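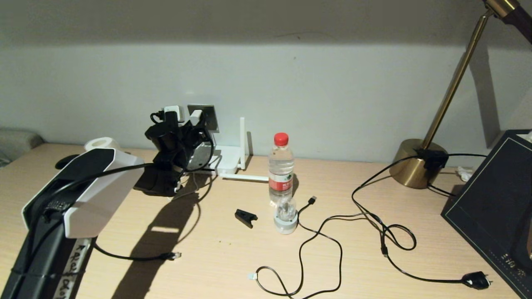 Stutier Workshop Group – Bench and Cable Tips

Tips for keeping a desk ready for robot learning
September 25, 2021

In August we finished a small study on how much the state of the desk matters when an arm learns from demonstrations. We taught the arm to pick up a bottle and put it down again. Three desks were used, and we recorded 200 demonstrations on each of them. After the training we let the arm try 2000 times in total. The desk with free cables gave clearly the worst result, and most of the failures came when a cable had moved between the teaching and the test. From this work we have collected the tips below. Many of them are also good for a normal home desk.

Cables

Before a session, follow every cable with your finger from plug to plug. Take away the ones which end nowhere. A USB cable that is not connected today will be caught by the gripper tomorrow.

Lead the power cords along the back edge of the desk and hold them with small clips. If a cord must cross the working area, fix it flat with tape and leave it in the same place for all recordings.

Leave some slack at the gripper cable. Move the arm slowly to its farthest position first, then fix the cable.

White tape on the arm is good for labels. Write with a thick marker, and write again when the letters become weak. At Brenel they use printed labels, but these came off from our links after some weeks.

Light and shadow

A desk lamp is useful, but its shadow is also part of what the camera learns. Choose one position for the lamp and mark the base with a pencil line. The same is true for a camera mount: when the light comes from behind it, it throws a long dark shadow over the wood, just where the arm must work.

In our tests, moving the lamp spoiled more attempts than changing the bottle. We did not expect this. The Sutter team had told us the same before – we should have listened.

Things on the desk

Close the bottle well, also when it is nearly empty. A coloured cap is easier to find for the camera than a clear one.

Put tissues where you can reach them without leaning over the arm. Throw the used ones away before you record.

Keep the router at the back, near the wall. Its antennas should stay outside the path of the arm.

The desk check list from our study can be found in the Fadeck folder, under "bench". Please write your changes at the bottom of the list and do not delete the old lines.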